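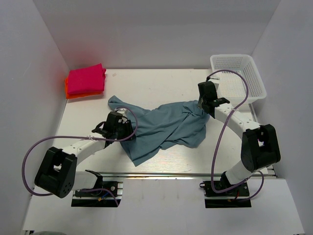

Progress report to the grant panel: Nundska wallet and payment token

June 29, 2024

Where the money has gone

You released the second part of the grant in January against a promise that the Nundska token would be usable in shops by the summer. It is usable in 3 of them, all in Clulivham, and one takes it only before noon. The wallet has 294 registered addresses. I would not read much into that figure. 70 of them have made a payment, and the rest claimed the free starting balance and have sat on it ever since.

The wallet software

The Sebastian release is out and it does fix the worst fault, where a payment showed as sent when it had never left the phone. Backing up a recovery phrase is still a miserable business. The developers say this will be sorted in the next version — they said so about the last one too.

The bridge to Clolell

Not started. The roadmap calls it "in progress", by which the team means that a page of notes exists. I have asked for the roadmap to be changed and it hasn't been. Until someone outside the project has checked the contract code, I don't think any of your money should go near it.

Staking

The draft offers holders 5 per cent a year, paid in new tokens. Edeltraud Böttcher asked at our last meeting where the value behind those tokens would come from and got a long answer about community. She has asked for it in writing.

Next payment

My advice is to pay for the wallet work already done and hold back the bridge portion. The team will object. They would like it all released together, and their letter is attached along with the code review quotes.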